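Mustora tracker > Garnitz policy > Ticket 129
Title: Thread tip lost after knot is tied, policy regrasps the wrong strand
Status: Resolved, left open for comments
Component: thread tracing / grasp target
Opened: April

Original report

Running the Garnitz suturing policy on tissue with stitches already in it. First throw goes fine. After the knot is tied, the grasp target jumps from the working thread to a short cut tail, and the arm closes on the tail. Replays the same way from the saved state every time. It does not happen on a clean pad with a single stitch.

Config is stock Garnitz with the Nwankwo tracer turned on. Tracer step limit is 2000. No errors in the log, only this line repeated:

tracer: endpoint accepted, confidence above threshold

Update 1

Reproduced on our side, and what a nice clear bug! The tracer starts at the jaws and walks along the thread until it finds an end. When the thread crosses near a knot, the walk can hop onto a tail, reach the end of it in a few steps and report success. Confidence looks great because a short tail is easy to trace. So the score was rewarding exactly the wrong answer.

Update 2

Tried raising the threshold. No change, as you'd expect from the above. Tried masking out the dark clusters so the tracer can't enter a knot. Better, but it now gives up when the working thread passes close to one. Reverted.

Also tried turning down the highlights before tracing, in case the shiny spots were breaking up the thread. Slightly smoother paths, same wrong endpoint. I kept the filter anyway behind a flag (off by default).

Update 3

Okay, this one I'm excited about. Instead of walking from one end, we trace from both instruments and let every candidate path compete for the whole picture. A path that bends sharply to get onto a tail pays for the bend. A path that leaves a long piece of visible thread unexplained pays for that too. The second part is what does the trick, and it came out of the Grimgate rope-untangling code almost unchanged. Rope! I love that it carried over.

Replayed the 57 saved states that used to fail. All but 2 now pick the right strand. Both leftovers have the thread going out of view and coming back in, so the tracer sees two pieces and has no idea they belong together. I've split that off into its own ticket.
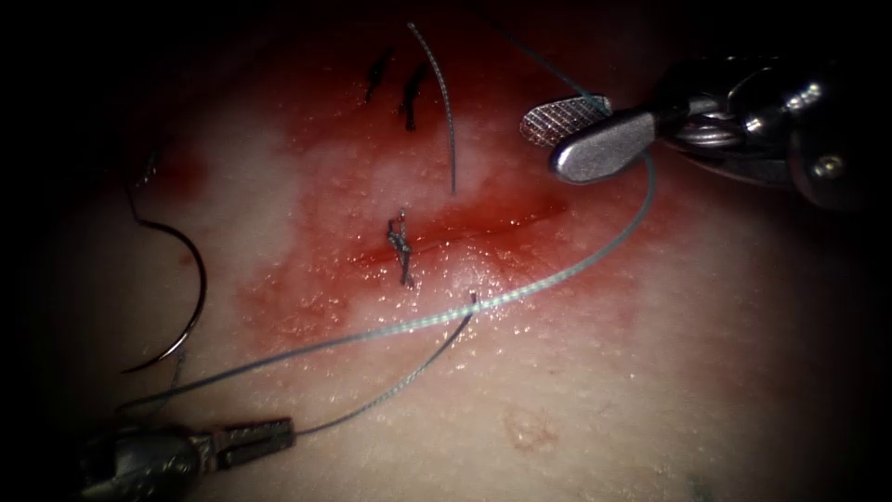
Two-sided tracing costs more time per step, so I wanted a really tangled case before making it the default. The old tracer had plenty of ways to go wrong on this one. The long grey-green thread leaves the upper-right jaws, swings out and comes back across the tissue below the knot, while the lower-left jaws are holding a different, dark strand that ends just below and to the right of the same knot. Add the loose piece hanging down from the top and there are a lot of tempting ends close together. The new scoring keeps the long arc as one path all the way down to the lower left, and the short strand gets its own label.

Update 4

Merged. To get it, pull the main branch and set:

tracer.mode = two_sided
tracer.explain_all = true

Leave the step limit at 2000. If you have a custom bend cost, remove it first, the units changed and old values will make every curve look illegal.

Reporter reply

Pulled it this morning, reran my saved state and it goes for the working thread. Second throw completed too, which I had never seen on this pad! Will try it with the highlight filter on and post the paths here.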